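Who Gets the Lake Cabin? A Project Report on Small Estates and Homemade Wills

Vichien Saithong and Ruth Palomino
Law and Society, Final Project
Submitted Dec 10, 2020

1. How we got this topic

Our first proposal was on international trusts. It was returned with one word on it, and the word was "No." Our second was on what happens when ordinary people in Stultley write their own wills at the kitchen table, and this was approved with a speed we found a little insulting.

The question we ended up with is simple to ask: when a homemade will goes wrong, what usually goes wrong with it? We had expected forgery, secret heirs and possibly a poisoning. We got missing witnesses.

2. What we read

We read 12 closed probate files, all for estates without a lawyer-drafted will. Names have been changed. The longest file ran to 170 pages, nearly all of it letters between two brothers concerning a boat motor. Seven of the files involved a preprinted form, and the rest were handwritten or typed from scratch.

We also read the state statute on signing and witnessing, twice, and then a third time after Ruth pointed out that we had been reading the repealed version. Most of July went into that. The current version is shorter, and we wish we had met it first.

3. What we found

Witnesses were the most common trouble. The form says to sign in front of two people who are both present. Testators read this as "two signatures should appear here eventually." In the file we call Pruler, the will was signed at home and then carried next door for one witness and across town for the other. Neither saw him sign anything. The court would not admit it, and the estate passed under the intestacy rules to a daughter he had mentioned only to say she had already had the piano.

The second trouble was property that the will didn't control. Mrs. Ibarra (as we call her) left her savings account to her church in a perfectly valid will, signed and witnessed as it should be. The account had a named beneficiary at the bank, her nephew, added years before and apparently forgotten. The nephew got the money. He did send the church a check for 2000 dollars, with a note we are told was polite.

Third came wording. "My things" appears in four wills. Does it include a car? A cabin? One executor decided that it covered the cabin's contents but left the cabin itself to the residue, and there was no residuary clause. The cabin at Drallura Lake is now owned by five cousins who, from the file, agree on nothing except the need to fix the dock.

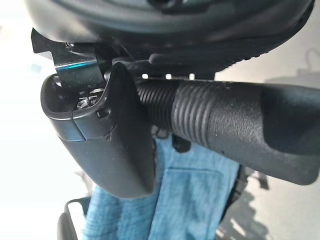
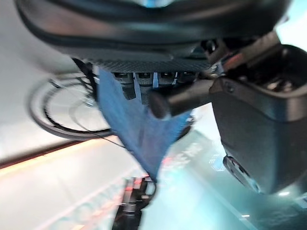 Personal property deserves its own section, mainly because people fight over it so much harder than over land. Our files contain a quarrel about a cake stand that outlasted the sale of the house it stood in. Descriptions are the weak point. A testator knows exactly which object she means and assumes the world does too. Suppose a will leaves "the blue cloth" to a niece. A plain blue one, wrinkled and hanging down to a point like the one in the second picture, would fit those words perfectly well, and so would every tablecloth, scarf and curtain of that color in the linen closet. The executor then has to ask the family, and in our files asking the family was generally where the legal fees began.

Many states let a will refer to a separate signed list of tangible items, which can be changed later without redoing the whole will. Only one of our testators used such a list. Hers said where each thing was kept and what was wrong with it ("chipped, Ruth's namesake did it" — no relation to the present author). That estate closed without an objection from anybody.

4. Limits of the study

Our sample is small and comes from one courthouse. It also leans toward trouble, as the clerk steered us to the thicker files in the belief that students like a story. She was right, but it means we can't say how often homemade wills fail in general. Plenty of them presumably sail through and leave very thin files behind.

We did not interview any families. Vichien drafted a questionnaire, and on rereading question one ("How did you feel when you learned you were getting nothing?") we withdrew it.

5. What we would do next

A fair comparison would take the same number of lawyer-drafted wills from the same court and check them for the same three problems. We would expect fewer witness failures. We are less sure about forgotten beneficiary forms, as a lawyer can only ask about accounts the client remembers having.

Division of work: Vichien did the statute and sections 2 and 4. Ruth did the files, section 3 and the boat motor letters, all of them.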